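My second month of evening running

In May I started to run with the small club in Goris, and I want to write down how it goes before I forget the beginning. We are not fast people. We meet at the bridge, run 5 kilometres along the river and come back for tea. My first time was nearly 40 minutes, and my knees complained for two days.

Now the club wants to enter the Adugna relay. There are 27 teams on the list already, and the winners get a cup. I am in our second team — the slow one — and I am very glad of it. 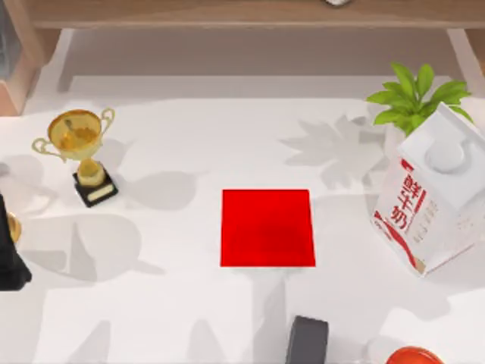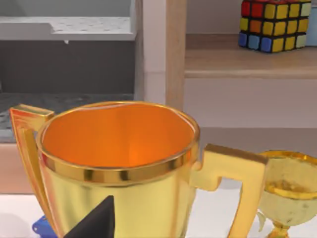

A gold cup, this is what everybody talks about over tea.

My own wish is smaller. I would like to run my part without walking on the hill after the mill, where I always stop. I also bought new shoes, from Wevavico, and the left one still rubs at the heel. If you know a good thick sock, please write to me in the comments.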